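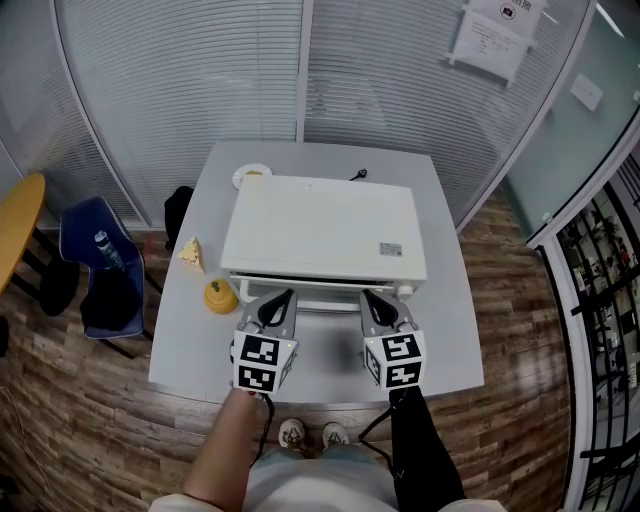

Toaster oven tips, quick ones, typed up 2018-02-19 between two batches. Crumbs first. Unplug, let it go stone cold, tip the tray out over the bin. Do it weekly, not when it starts smelling. Plug where you can see it – mine's a short black one, lies on the table just behind the oven, plate of food next to it, so no groping about down the back. Keep cheese off to the side, never on top. The lid gets hot enough to ruin a wedge.

Door glass: bicarb and a drop of water, leave 26 minutes, wipe with a damp cloth. Dont use the green scourer, it scratches. Yuzuki Nomura swears by half a lemon. Tried it in November, sticky mess.

Cheese on toast – toast one side first, turn, then cheese. Grate it if you're in a rush. Thick slices stay cold in the middle.

Reheating pastry: low heat, foil over the top, no butter. Fish: foil underneath as well or you'll smell it for days.

Wire rack soaks in the sink overnight. Dry it proply before it goes back in. Old tea towel will do.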